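Tredport Neighbors Board > Home & Laundry > Vintage bedding, washing a patchwork quilt??

hemlockhill
ok so I bought a patchwork quilt at the Dedholm flea market in August and it smells like somebody's basement. Not mildew exactly. More like old cardboard. Seller said "just wash it" but I read a bunch of stuff saying never put these in a machine. It's cotton I think, filling unknown, all stitched by hand as far as I can tell. A couple of the red patches worry me. What would you do? I'd like to actually use it, not hang it on a wall

pinto_beans
Bathtub. Cool water, tiny bit of mild soap, push it down with your hands, don't wring. Drain, fill again, drain, fill again. Took me over 3 hours last time but mine came out great

sudsy151
Test the reds first!! White washcloth, damp, press on the red for a minute. Any pink on the cloth, stop. I lost a nice one that way. Whole border went the color of bubble gum

garagefreezer
I'm going to be the bad guy. Machine, cold, gentle, front loader, done. Been doing it for 20 years with every quilt in this house. People are way too precious. If it falls apart in a gentle cycle it was going to fall apart on the bed anyway

sudsy151
garagefreezer that's fine for ones you know. She doesn't know what's in it. Old cotton batting with no close quilting will ball up in one corner and you never get it flat again

garagefreezer
never happened to me

pinto_beans
Lucky then. How far apart are the quilting lines, OP? If you can put your whole hand flat between them I would not machine it

hemlockhill
Went and checked, they're about three fingers apart. A few places more. One seam is open near the corner, maybe two inches. Did the washcloth thing on the reds and got nothing, dry cloth and damp cloth both clean

sudsy151
Good sign. Do it again with a drop of the soap you'll use, sometimes plain water is fine and soap isn't. And sew up that seam BEFORE it goes near water

lowtide
Has anyone tried just airing it? Before you wash anything I mean. I put mine over two lines in the shade, wrong side up, all day for a week. Bring in at night. Most of the smell went. Didn't need to wash it at all in the end

garagefreezer
so you sleep under somebody else's dust, ok

lowtide
I vacuumed it first. Through a piece of window screen, low suction. But sure

pinto_beans
lowtide isn't wrong though. Airing first costs nothing. If the smell is gone you can decide about the wash later

magpie_attic
Hermans on the square used to clean these, the old laundry place. Not sure they still do. I paid 151 for a king size so it wasn't cheap, and they made me sign a paper saying it's not their fault if the dye goes. Came back fine but kind of stiff

sudsy151
They stopped taking quilts I think. Comforters only

hemlockhill
151 is more than twice what I paid for the thing lol. Going to sew the seam and air it first. What about drying if I do end up doing the tub? I don't have anywhere flat outside, it's an apartment

pinto_beans
Don't hang it wet from one edge whatever you do. The weight rips the stitches. Roll it in towels, press, new towels, press again. Then flat on a bed with a sheet under, fan on it, flip every few hours. Old towels. You need more than you think

garagefreezer
or dryer on air only with two tennis balls. I know I know

lowtide
flat on a bed is going to give you a damp mattress. Floor with a plastic sheet and towels on top. Or lay it over a couple of drying racks side by side so it's held up everywhere

pinto_beans
I put a shower curtain under the sheet, forgot to say. Mattress was fine

magpie_attic
How long did that take to dry?

pinto_beans
Day and a half, with the fan. Longer in the winter

northporch
Coming in from the other end, I piece these. My last one has 1,152 patches and I washed it the day it was done, machine, cold, no regrets. New fabric, prewashed, tight quilting. So I'd say both camps are right and it depends on the quilt?? For an old one w/ unknown filling I'd go tub. And skip anything with brightener in it, I use the Nudard unscented and rinse til the water is dead clear

garagefreezer
thank you, half a point for me

sudsy151
quarter point

hemlockhill
ok update. Seam is sewn, ugly but closed. Five days on the racks by the window and the cardboard smell is mostly gone, only there if you stick your face right in it. So no tub for now. Keeping it folded at the end of the bed and I'll see how it does thru the winter. If it needs a wash in spring I'll do the tub and come back to teh thread and complain

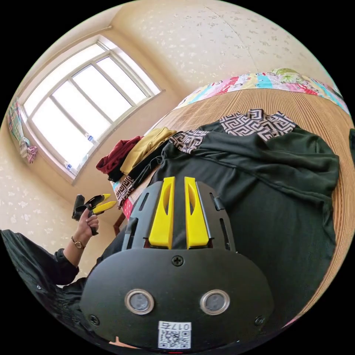

Also does anybody know if refolding it a different way each time matters? My aunt swears by it, says the creases go weak if they're always in the same spot. Mine's been in quarters all week

lowtide
Yes, do that. Thirds one month, quarters the next. Keep it out of the sun too, pinks fade first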